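The Paper Behind the Payment: How a Small Injury Claim Is Built

By Thu Vương

Most personal injury claims in England and Wales never reach a trial. They are settled by letter, by telephone or through an online portal, often between two people who will never meet. What decides the sum is the file. A claim with a modest injury and a complete file will usually do better than a claim with a worse injury and gaps in the record.

Fothergill is a firm of solicitors with offices above a row of shops. It takes on workplace and road traffic matters, mostly for claimants. When I visited in June it had 801 open files. Each begins with the same four-page form, which asks for the date of the accident, the date the client first saw a doctor, and every address the client has lived at in between. The last question catches people out. Medical records are requested by surgery, and a missed surgery can hold up a report for months.

The basic time limit is three years from the accident, or from the date the injured person knew that the injury was significant and could be linked to someone's fault. For a child the three years start at the eighteenth birthday. Courts have a discretion to allow a late claim, but the firm does not plan around it. Its diary system gives a first warning at 18 months and further warnings every month after that.

Liability comes next. In a workplace case the solicitor asks for the accident book entry, the risk assessment, the training record and any maintenance log for the equipment. Employers must keep some of these by law and keep others out of habit. One file I was allowed to read, with the client's name removed, concerned a fall at a warehouse run by Grorkov. The bundle of documents disclosed ran to 2141 pages. The page that mattered was a cleaning rota with two initials missing. 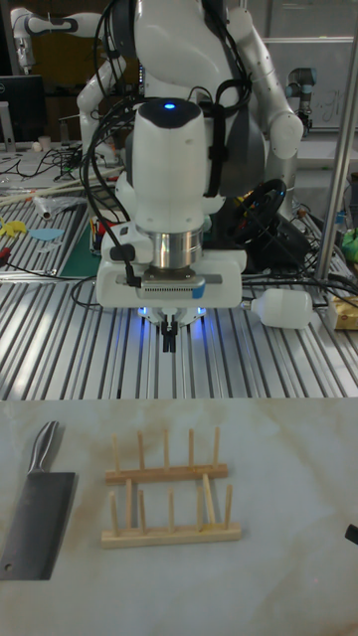
Sorting a bundle of that size used to take a trainee the best part of a fortnight. The firm now uses Oltance, a document system that removes duplicates and puts the rest into date order. It does not read for meaning, and a fee earner still goes through every page that survives. In the Grorkov matter the first pass removed a large block of repeated emails, most of them the same message with a longer chain beneath it.

Medical evidence is the slowest part. The expert must be independent and owes a duty to the court, whoever pays the fee. A report sets out the history, the examination, an opinion on cause and a prognosis. Clients are sent the draft and asked to check the facts. They may correct a wrong date or a wrong job title. They may not ask the expert to soften or strengthen an opinion, and the covering letter says so in bold type.

Damages are then worked out under two heads. General damages cover pain, suffering and loss of amenity, and are set by reference to published guidelines and earlier cases. Special damages cover money already lost: wages, travel, prescriptions, paid help in the home. Receipts matter here. A client of the firm who was hurt in a delivery yard at Prukeck claimed £2000 for taxis and could produce receipts for less than half. The insurer paid for those it could see.

Offers to settle follow a set procedure. A claimant who refuses a formal offer and then fails to beat it at trial may have to pay the other side's costs from the date the offer expired, subject to the rules that protect injured claimants. The firm puts this advice in writing every time and asks for a signed copy back before it replies to the insurer.

The warehouse claim settled nine weeks before the hearing date. The file was closed, given a destruction date and sent to storage.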